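Shoes by the door, and a shelf that was for plants

In June I promised myself that I will finally do something about the slippers. In our home everybody takes off the shoes at the door, and for guests we keep soft slides, the thick ones with open toes. They are comfortable, but they are also big, and for a long time they were living in a pile. Each visitor had to dig for two that match.

The rack we use now was bought for plants. It has a black metal stand and light wood boards, and I paid 257 for it in a small shop in Vistimthorpe. My plants did not like the corner (too dark, I think), so the rack stayed without a job until my friend Issa Qudah looked at it and said, "But this is for shoes." He was right.

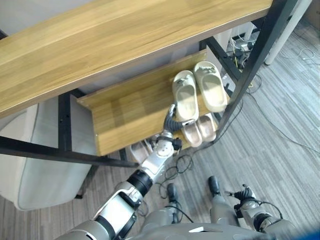 The cream slides on their shelf, with the pink ones just under.

My first idea was to sort by size. It was not a good idea, as the sizes are almost the same and I could not remember which was which. Now I sort by color, more or less. The pale ones are easy to confuse in the evening light, so I try to put each pair side by side, toes in the same direction. I write "try" because it does not stay like this for long. Elis Kneath, who visits us every Thursday, puts hers back wherever her hand stops.

I leave the top board free. It is a good place for keys or a bag when you come in, and if I put slippers there, the bag goes to the floor.
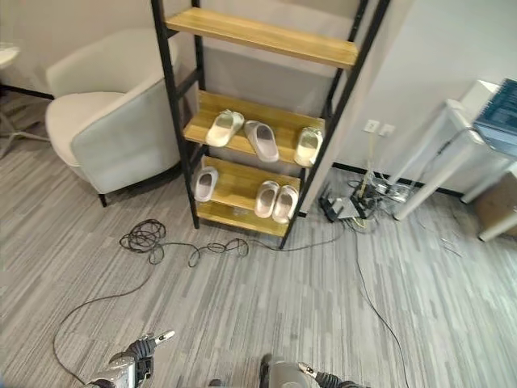
Six slippers on two boards, and nothing on the top one.

As you see, the pairs are not perfect yet. One cream slipper looks left and the other is at the far side, with a pinkish one between them. I like the corner anyway. The gray armchair is close, so a person can sit down to change shoes. The cables on the floor on the other side are my next project, and I am not looking forward to it.

If you have a similar rack, please write me how you keep the pairs together. I was thinking about clothespins, but maybe there is something nicer.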